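Home Projects Reports Contact

Packing Order and Bag Choice for a School Backpack: Project Report
Design Methods course, Bralosberg campus, June

1. Purpose

The project looked at how a small school backpack should be packed so that flat items stay flat and soft items do not take up the space needed for books. The question came from a survey in the first half of the course, in which 322 students at the Bralosberg and Clelska campuses were asked what annoyed them most about their bags. Bent covers and creased paper were named more often than weight, price or broken zippers.

Most packing advice is written for hiking packs, where the heavy load sits close to the back and high up. A school bag carries less and is opened many times a day. We wanted a short set of rules that a student could follow at a desk in the morning without thinking about it.

2. Work surface

All packing was done on a tabletop covered with a pale cream cloth with a gray fern-and-leaf pattern. The cloth keeps a bag from sliding when an item is pushed into it, and it does not scratch book covers. The pattern has one drawback: small light-colored items are harder to find on it than on a plain dark surface. A plain cloth was considered and left for later work.

The bag lies on the table during loading. In an early test we stood it upright, and the top folded over the opening as soon as it was let go. Lying down, the bag needs more table depth, but both sides can be reached and flat items can be slid in along the back panel.

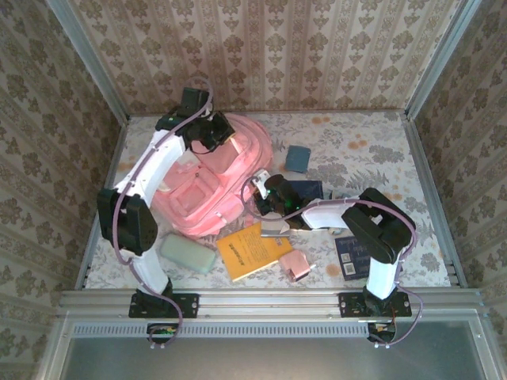 Figure 1. Pink backpack on the patterned cloth, with a dark navy book lying flat.

3. Items

Items were sorted into two groups before packing. Group A is flat and stiff: books, folders, notebooks. Group B is soft: cloth items, spare clothing, empty bags. A third group for hard, bulky items such as bottles and lunch boxes was dropped from the plan, as these usually go in a side pocket or are carried by hand.

Weight was limited by rule. No single Group A item could be over 500 g, and no single Group B item over 100 g. Items were weighed on a Lahtinen kitchen scale, which reads in steps of 1 g.

4. Handling of soft items

Soft items caused more trouble than expected. A bunched cloth has no clear edge to hold and changes shape each time it is moved. If it goes in first, it sits at the bottom as a lump and the book above it tilts. If it goes in last without being folded, it fills the opening and has to be pressed down.

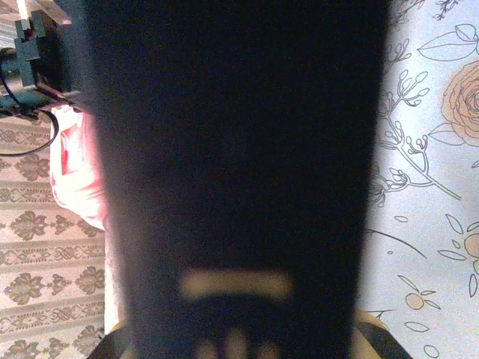 Figure 2. Crumpled red-and-white cloth or bag on the patterned tablecloth.

Two methods were compared. In the first, the soft item was folded into a square and laid against the front panel. In the second, it was pushed into the gap left beside the books. The first method takes longer but gives the same result each time. The second is quick and works well when the gap is small - with a large gap the item drops to the bottom and the books lean over it.

Folding on the table was easier than folding in the air. A strip of clear table at the left side was kept for this in the later sessions.

5. Handling of flat items

Flat items should go in with the spine down and the widest face against the back panel. The corner that enters first is the one most likely to catch on the lining, so the opening has to be held wide until that corner has passed the zipper. 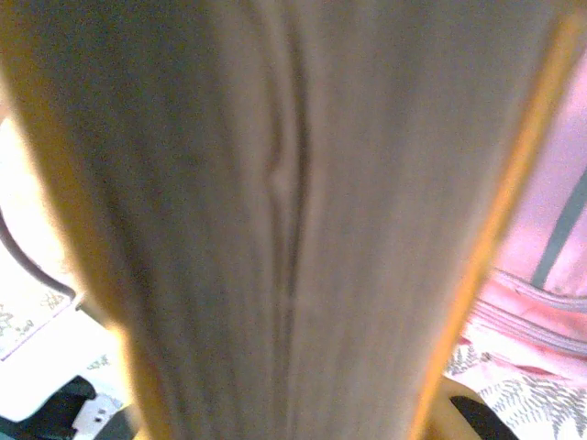
Creases were treated as damage only if they could still be felt after the item had been left flat overnight. Light bends in soft covers mostly went away. A fold running the length of a cover did not, and an item with such a fold was taken out of the set and replaced.

6. Recommended order

1. Lay the bag down and open the zipper fully.
2. Slide in the largest flat item, spine down.
3. Add smaller flat items in front of it.
4. Fold soft items and place them against the front panel.
5. Close the zipper from both ends if the bag allows it.

7. Limits

Only one size of bag was used, and the order may need changes for bags with a divider. Wear on the zipper was not measured. The Relloven bag guide suggests checking zippers after 1,000 openings, a number well beyond what a course project can reach - a second group could take this up with a simple tally sheet kept in the bag.

Related reports
Desk Drawer Layouts for Shared Study Rooms
Folding Methods for Small Cloth Items
Bag Survey, Bralosberg and Clelska: Question List
Choosing a Table Covering for Sorting Tasks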